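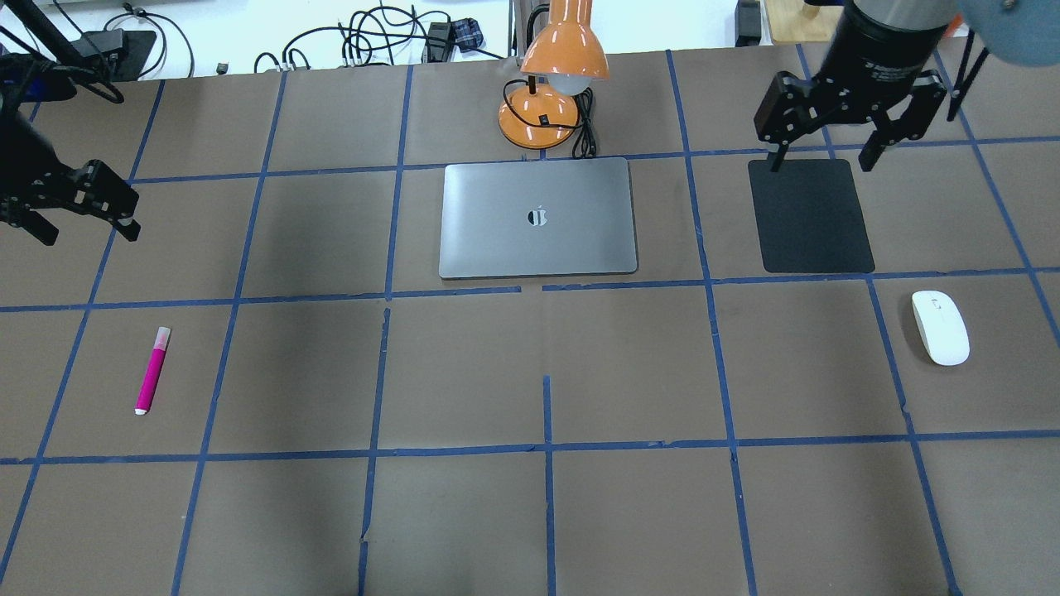 Maureen Tildesley

Lindora desk lamp by Harkholm, £28

I've had a soft spot for orange lamps since I was at school, so I was always going to give the Lindora a fair hearing. I didn't expect to like it quite this much, though! It's a proper old-fashioned study lamp with a bright orange shade, a round base to match and a bendy black neck, and it has cheered up every table I've put it on.

The best thing about it is the switch. It's a small black one on top of the base, exactly where your hand lands when you reach out without looking. My last lamp (a Zirklow, and not a cheap one) had its switch halfway down the cable, and I spent most of last winter fishing behind the desk for it.

Light is good. You get a bulb in the box, rated for 3,000 hours according to the leaflet, and it gives a warm, even pool that covers a closed laptop and a fair bit of table around it. I've been doing my marking by it until 11 at night and my eyes have been perfectly happy. Tip the shade right down for close work, or lift it a bit if you want to light the whole desk.
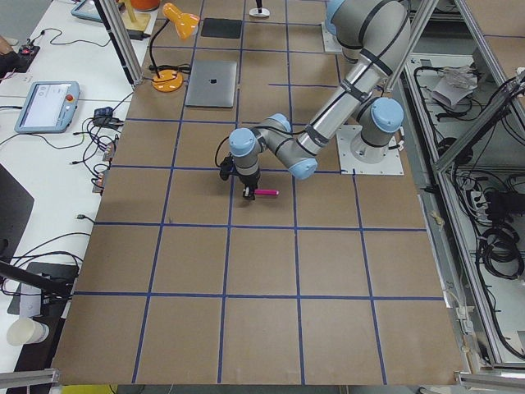
Maureen Tildesley
Homeware Reviewer

The neck bends easily and stays put, even with the shade leaning well over to one side, and the base hasn't wobbled on me once. It doesn't take up much room either. I can fit it beside the laptop with the mouse mat still out, and that's more than I could say for the clamp-on Guerra I tried in June, lovely as that was.

Grumbles? The cord is black and there's plenty of it, so you'll want a clip or a bit of tape if loose cable bothers you. The shiny shade shows fingerprints too, and I do wish it came in a smaller size for the bedside (Harkholm, please!). Putting it together took me 20 minutes, mostly down to one very stiff nut under the base.

It has a 3 year guarantee and comes in green and cream as well, but I'd have the orange every time. I've already ordered a second one for the spare room.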